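Table Clearing and Tableware Storage in a Shared Practice Kitchen
Student project report, Home and Consumer Studies
Module 4, submitted April

1. Background

The Karakaya building has a practice kitchen that is used by several student groups in turn. Each group is expected to leave the room ready for the next. Over the winter term it became clear that this was not happening in a consistent way. Bowls were stacked inside one another with no regard to size, play food from the early years sessions was mixed with real kitchen items, and the central table was seldom clear when a new session began.

The project group was asked to study how the table is cleared, to propose a simple order of work and to test it over 10 sessions. The budget was set at 40 pounds, to cover labels and two storage trays. No new furniture was to be bought.

2. Aims

The first aim was to shorten the time between the end of one session and the start of the next. The second was to reduce the number of items put away in the wrong place. The group also wished to find out whether a written order of work would be followed by users who had not taken part in the project.

3. Materials

The table was set for each trial with items already held in the kitchen store. These were plates, bowls of different sizes, cups, a condiment bottle and a selection of toy food. Toy food was preferred to real food so that the same set could be laid out again without waste or washing between trials.

The items were placed on the table without any pattern, in the way they are commonly left after a session with younger children. A plate might hold a ketchup bottle lying on its side, with a peach-like toy fruit, an orange slice and a strawberry beside it on the table, and bowls and a cup further off.

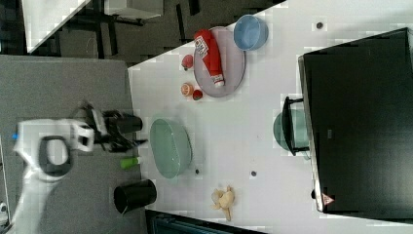
Which items should be cleared from the table first?

The small loose pieces should go first, and into one open bowl or tray. Once they are gathered, the bottle can be stood upright and returned to its shelf, and the plates and bowls can then be lifted without anything rolling to the floor.

4. Method

Two orders of work were compared. In the first, which the group called the Tultora order after the name printed on the old store cupboard, users cleared whatever lay nearest to them and carried it directly to the store. In the second, the Drerel order, small pieces were gathered first, then bottles, then cups, and finally plates and bowls, with the larger bowls placed at the bottom of the stack.

Each trial was carried out by a pair of students. One cleared the table while the other kept the time and noted any item that was dropped or put in the wrong place. The pairs changed roles halfway through the sessions. The cupboard doors were left open throughout -- a point agreed in advance, as one of the hinges is stiff and would have affected the times.

5. Results

The Drerel order was quicker in 7 of the 10 sessions. In the remaining three there was no clear difference, and in two of those the store had been left untidy by an earlier group, so that shelf space had to be made before anything could be put away.

Items were misplaced under both orders. Most were pieces of toy food left inside a larger bowl and stored with it. The fault became less common once a labelled tray was kept at the end of the table. Dropped items were few and nothing was broken.

6. Discussion

The labelled tray appears to have had more effect than the written order. Several users did not read the sheet on the wall but did use the tray correctly. The group would therefore advise that the tray be kept in place even if the sheet is later removed.

Condiment bottles remain a difficulty. The Gustier shelf unit is too shallow for a standing bottle with the door closed, and bottles were often laid flat on top of the plates. The group considered moving the bottles to the lower cupboard but did not have time to test this.

7. Recommendations

It is recommended that the Drerel order be displayed beside the table in larger print. Toy food should be kept in its own tray and should not be stored in the bowls used for cooking. The depth of the shelves should be measured before any further storage is purchased. The remaining budget could be spent on a second set of labels -- the first set has begun to peel at the corners.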